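Objet : Re: [robots-maison] Alors, il le range quand, ce linge ?

Bonsoir à tous,

Je reprends le fil avec un peu de retard, la semaine a été longue. Le 31 janvier, quelqu'un écrivait sur la liste :

> Chez Grumetach on nous promet depuis deux ans un bras qui débarrasse la
> table et plie les serviettes. J'ai vu la démo Vanitz au salon : impeccable,
> mais toujours la même serviette, toujours posée au même endroit. Est-ce
> que l'un de vous a vu une machine faire une vraie corvée, chez de vrais
> gens ?

Une vraie corvée de bout en bout, non, pas encore ! À l'atelier on a un Dristton qui vide des bacs de pièces, et là franchement je n'ai rien à redire : il en passe jusqu'à 500 à l'heure et je ne m'en occupe presque plus. Mais les bacs sont calés et les pièces se ressemblent toutes. Mettez-lui le contenu d'un tiroir de cuisine et on en reparle (j'ai essayé avec des couverts, un massacre).

Pour la maison, je bricole le soir avec Lloyd, notre petit projet de rangement de jouets. Ramasser un objet et le mettre dans une caisse, mon fils de 6 ans le fait en râlant, mais il le fait. Nous, on travaille en simulation, avec une balle et une table, et j'ai déjà passé plus de 200 essais à régler l'approche. Une balle, ça roule dès qu'on la touche de travers, c'est pénible comme tout.

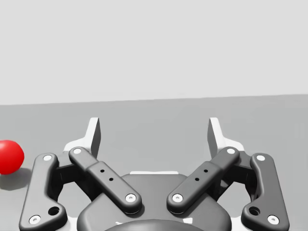

Est-ce qu'un robot peut ranger une chambre d'enfant tout seul aujourd'hui ?

Pas une chambre en désordre, à mon avis : quelques jouets connus sur un sol dégagé, ça se tente, mais dès qu'il y a un drap par terre ou un puzzle renversé il faut quelqu'un derrière.

Je comptais refaire des essais en mars avec des objets mous, chaussettes et peluches. Si certains ont des modèles 3D de chaussettes qui se déforment à peu près correctement, je suis preneur !

Bonne soirée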